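Skamano garment kit, two-arm version: hanging and unhanging

Forum: Service and Home Manipulation > Kits and Add-ons
Started by zgoh_bench, 2019-05-07

zgoh_bench wrote:
We have the Skamano garment kit on evaluation from Khattak, the reseller. The kit is a skill package plus fingertip pads and a calibration card. It does not include arms or hands. Ours runs on a two-arm setup with multi-finger hands, in a furnished test flat in Colham.

The claim on the product sheet is "hang and unhang common upper-body garments on standard hangers." I want to know what other people's settings look like before I write the evaluation. Default settings are conservative on approach speed and not conservative enough on grip force.

Test garment for the first block is a yellow jersey with black shoulder panels on a dark wooden hanger. Slick fabric, so a hard case for the pads. Rack is a chrome bar with a coat and a gray jacket next to the jersey.

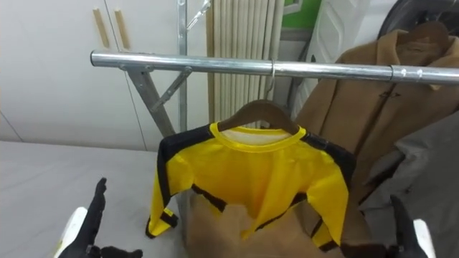

Does the kit need a special hanger?
Any rigid hanger with a wire hook works. The planner wants the hanger width entered by hand in the garment profile, and the soft padded kind is listed as unsupported in the manual.

We log every attempt. Total at present is 376, all garments combined. I will not post a success rate until Evdokia has checked how regrasps are being scored.

mmacmathuna wrote:
What is your grip force set to? On ours the factory value left creases in anything thin. Dropped it to 4 N on the fabric side and kept the default on the hanger side. The profile editor lets you split them but it is under Advanced and the manual has it in the wrong chapter.

zgoh_bench wrote:
Default on both so far. Did not know they could be split. Which firmware?

mmacmathuna wrote:
Whatever shipped in the box. Chapter on "Contact limits," not the one on "Grip."

ygunawan wrote:
I sent ours back. Reasons in order of importance:

1. Neighboring garments. If there is a coat close to the target, the segmentation merges the sleeves. Spacing things out on the bar fixes it, but then the customer is doing the robot's job.
2. License is per arm. A two-arm task should be one license.
3. Calibration drifts. I was redoing the card every 15 cycles.

The unhang routine is decent. The hang routine is a demo.

evrettos wrote:
Disagree on point 3. I work with Zulkifli on the same rig. Drift like that is almost always a cable pulling on the wrist. Give the cable more slack at the elbow and run the card again before blaming the package. We run it at the start of a session and leave it.

Point 1 is fair. A yellow jersey beside a camel coat is an easy separation by color. I would not generalize from it to a rack of dark suits.

ygunawan wrote:
My cables were routed per the arm vendor's drawing. The drift was in the camera extrinsics, not the wrist. I have the residuals and can post them.

evrettos wrote:
Please do. If it is extrinsics then it is a mount problem and I would still not put it on the kit, but I would like to see the numbers.

gilang_g wrote:
Can someone explain the handoff between the arms? I am quoting a small job for a rental wardrobe in Wokville and the client keeps asking whether one arm could do it. The cost difference is large for them.

zgoh_bench wrote:
One arm can move a hanger from bar to bar. It cannot dress the hanger with this package. The two-arm routine has one hand pinch the hanger end together with the fabric, while the other works near the collar on the opposite side. The hook has to stay clear of both hands or the next step, placing on the bar, has no valid approach.

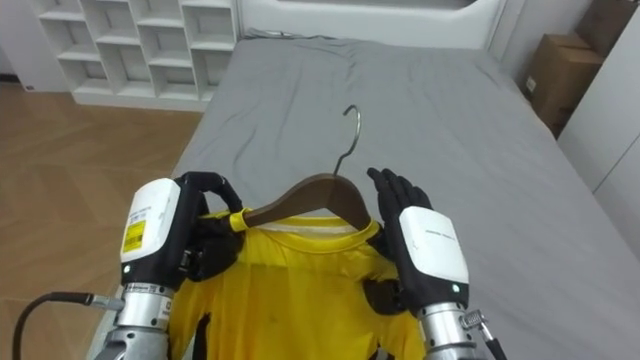

Jersey on the hanger, left hand at the hanger end, right hand open beside it.

The weak point for us is the sleeve. The routine tracks the neckline and the two shoulder points and has no model of where the sleeves are.

gilang_g wrote:
Thanks. That rules out the single arm for the quote. Is the price still 2000 per arm? Khattak will not put it in writing until I fill in their site form.

ygunawan wrote:
It was when I bought. Ask for the pads separately. They wear out before anything else and the bundle only has one set.

mmacmathuna wrote:
Second that on the pads. Also they are left/right specific and the packaging does not say so. Check the notch.

I would not write off the hang routine. With split force limits and the slow approach it is usable on shirts. Knitwear, no.

zgoh_bench wrote:
Split the limits this afternoon using your values. Will run the jersey again with the coat moved up against it and then with the coat off the bar, same profile both times. Evdokia wants the card residuals logged at start and end of each block so we can compare with Yoga's.

ygunawan wrote:
Log ambient light too. Mine got worse with the blinds open.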